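Standby Power Use in Shared Student Housing

Project report, Building Energy Systems
Flestbridge, 2021-03-13

1. Background

Standby power is the power a device draws while it is plugged in but not doing its main job. A television waiting for a remote signal, a phone charger with no phone attached and a microwave showing the time all fall under this heading. Each load is small. The concern is that the loads run at all hours and that a shared house tends to hold several copies of the same device.

Our project looked at standby use in one shared house on the edge of Flestbridge. The house has seven bedrooms, one kitchen and one common room. The tenants pay a flat monthly amount for electricity, so none of them sees a bill that reflects personal use. We wanted to find out which devices account for most of the standby load and whether switched outlets would change the total in a way that justifies their cost.

2. Definitions and limits

Three states were used for every device: active, idle and off at the switch. Idle means the device is plugged in and powered but not in use. Off at the switch means the supply is broken ahead of the device. A device turned off with its own soft button was counted as idle.

We did not measure the refrigerator, the water heater or the hard-wired lights. The refrigerator cycles and has no clear idle state. The other two could not be reached with a plug-in meter.

3. Equipment

Readings were taken with a Jokix plug-in meter, which shows real power in watts and keeps a running energy total. The smallest step on the display is 0.1 W. Below 0.5 W the reading wanders, and we recorded anything in that range as "under 0.5" and left it out of the sums.

Power strips need a separate note. A strip with a lit switch draws a small amount by itself, and a strip with surge protection may draw a little more. We measured each strip empty before measuring it with its usual devices attached, then subtracted. 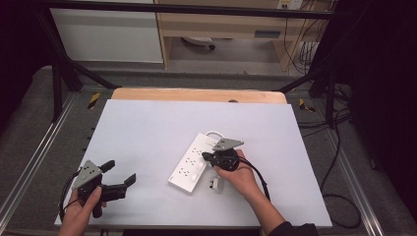 The meter was checked against a 40 W incandescent bulb at the start and end of the measuring period. The two readings differed by 0.3 W. This is larger than some of the loads we wanted to measure, but the bulb reading also moves with line voltage, so the check shows only that the meter had not drifted badly.

4. Method

Measuring took place during January, while all rooms were occupied. Each device was left idle for ten minutes before a reading was taken. Several devices draw more in the first minutes after use and then step down. One game console took much longer to settle - its network update feature held it at a higher level until a timer ran out - and we used the settled value.

For the common room and kitchen we also logged total energy over two days, one with normal habits and one with the strips switched off overnight.

5. Results

The common room had the largest idle load at 23.4 W. The console and the sound system made up more than half of it. The kitchen came second at 7.1 W, mostly from the microwave clock and the coffee maker. Bedrooms ranged from 2.2 W to 9.8 W, and the spread was explained almost entirely by desktop computers and their monitors.

Phone chargers were the clearest mismatch with what tenants expected. Before measuring, most tenants named chargers as the main source of waste. Every charger with no phone attached read under 0.5 W.
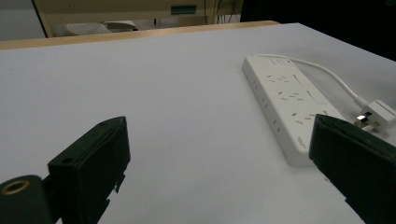

Adding all rooms gives 70.5 W. Held for a full year, this comes to 618 kWh. The true figure would be lower, as devices spend part of each day active and that time should not be counted as standby. Assuming idle operation for 80 percent of the year gives 494 kWh.

6. Discussion

Switching off the common room strip overnight for eight hours would save 68 kWh per year. The same change in the kitchen would save 21 kWh, but the microwave clock would have to be reset each morning, and tenants said they would not do it. We therefore recommend the change for the common room only.

The main weakness of the work is the sample. One house says little about student housing in general, and a house with electric space heaters in the bedrooms would make standby use look minor. Two logged days are also too few to separate the effect of the strips from ordinary variation in habits.

A second round should use a meter with better resolution below 1 W and should log at least two full weeks per room.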